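Chapter 4
Paying Attention to the Small Stuff: How Packages Talk to Buyers

I bought my first jar of Balton fig jam for the lid. I'd never tasted it, I had no coupon, and the jar next to it was cheaper. But the lid had a little cloth cap on it, and I stood there in the aisle thinking about my grandmother's pantry -- and then I was at the register. I've been teaching marketing ever since, and I still fall for it!

So this chapter is about packaging, and mostly about small packages: the stuff you can hold between two fingers. In Chapter 3 we looked at price, and some of you probably came away thinking buyers sit down and do math. Sometimes they do. A lot of the time they have a few seconds and a full cart.

We'll start with Kahraman, a tea company that sold the same 40 blends in the same brown paper sleeve for years. When Dilek Toprak took over the product line, she put each blend in a different color (she fought with the printer all through October over the greens) and left the tea alone. Keep her story handy, we'll come back to it when we get to shelf tests.

After that comes the less glamorous part, which I happen to love: labels, seals, tear strips, and the fine print on the back. Have you ever needed scissors to open a pack of scissors? Then you already have opinions about section 4.3.

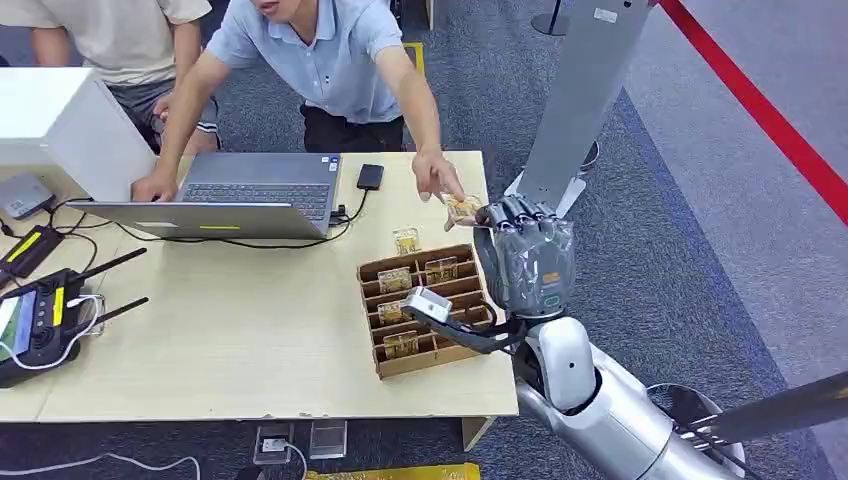 Reading time: 4 minutes

Before you go on, grab something small from your kitchen or your bag, still in its wrapper. Gum is fine. Look at it for a full minute and write down what you notice first, what you notice second, and what you had to hunt for. Hang on to that list. You'll need it for the Primirier case at the end of the chapter, where a snack bar with over 500 stores behind it got a new wrapper and regular customers walked right past it.

4.1 What a buyer sees first

Color usually gets there ahead of words. Try reading a cereal box from across the room and you'll see what I mean.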